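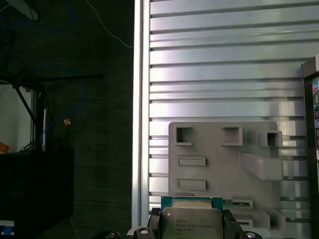
Why did the film crew leave Zoltdale early?
The council withdrew the permit for the town hall two days before the strike scene was due to be shot.

The director read the letter in the car park and rang Hultance, who were paying. They told her to use the school at Fludamwood instead. It had a hall with 10 rows of chairs and a stage.
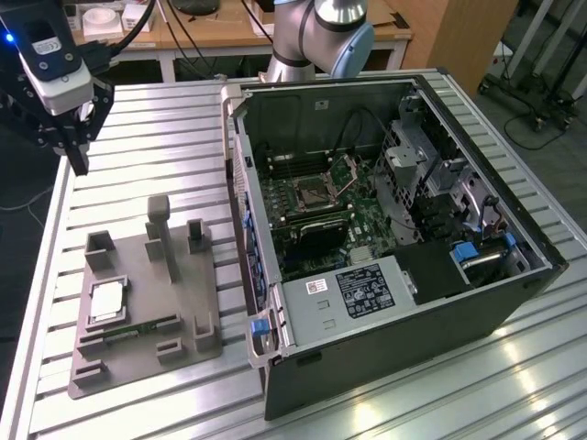

She drove over in October rain with the script on the passenger seat. The man who had told her about the ballot boxes was waiting at the gate. He asked her to take his part out, and she said she would.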